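How a Bag Lines a Bin

A wastebasket has one job, and the bag inside it has several. The bag keeps the walls of the bin clean, holds the trash together, and lets you carry everything out in one trip. For this to work, the bag has to be fitted properly. This page explains how.
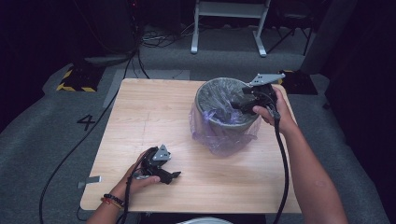

The first thing to understand is the rim. The rim is the top edge of the bin. A bag that only sits inside the bin has nothing to hold it up. When the first apple core lands in it, the bag slides down, and the second apple core misses it. To stop this, the top of the bag is folded outward over the rim, so that part of it hangs down the outside. This folded part is called the overhang, or sometimes the cuff.

What holds the overhang in place?

Two things: friction and tension. Friction is the grip between two surfaces that touch. Thin plastic on a smooth bin has a little friction, which is enough for light trash such as tissues and pencil shavings. Tension is a pull. If the mouth of the bag is only slightly wider than the bin, the plastic is pulled snug when you fold it over, and it presses against the outside. A snug bag can hold heavier things.

If the bag is much wider than the bin, the overhang hangs in loose folds. You can take up the extra plastic by gathering it at one side and tying a small knot. Þórarinn Østergaard, who looks after the classrooms at Rindby School, ties his knots at the back of the bin, facing the wall.

Why does the bag puff up?

Push a new bag into a bin and it often rises again like a slow balloon. The bin was already full of air. When the bag goes in and seals against the rim, that air has no way out, so it pushes the bag upward. To fix this, lift one side of the overhang, press the bag down to the bottom with your other hand, and let the trapped air escape. Then fold the side back over. Some bins have small holes near the base so that the air can leave by itself.

What do the numbers on the box mean?

Bags are sold by size. Many boxes give the volume, which is the amount of space inside the bag, in liters or gallons. Some give the width and the length of the bag when it is lying flat. A bag that is 50 centimeters wide when flat is 100 centimeters around when opened, because it has a front and a back.

To check whether it fits a round bin, wrap a piece of string once around the rim, then measure the string. This distance is called the circumference. If the string is shorter than the distance around the bag, the bag will go over the rim. A round bin that is 30 centimeters across has a circumference of a little over 94 centimeters, so the 50-centimeter bag fits with some plastic to spare.

Fitting a bag, step by step

Open the bag and shake it once to let air in.
Put the closed end into the bin.
Fold the top edge over the rim, all the way around.
Press the bag down to the bottom and out toward the walls.
Check that the overhang is even – if one side is longer, pull it down on the short side.

Taking the bag out

Do this before the trash reaches the rim. Lift the overhang off the bin and bring the edges together, then twist and tie. Pull straight up with a steady pull. If the bag sticks, air cannot get in underneath it. Tilt the bin a little and loosen one side, and the bag will slide out.

Words to know

Rim: the top edge of a container.
Overhang: the part of the bag that hangs outside the bin.
Circumference: the distance around a circle.
Volume: the amount of space something takes up or can hold.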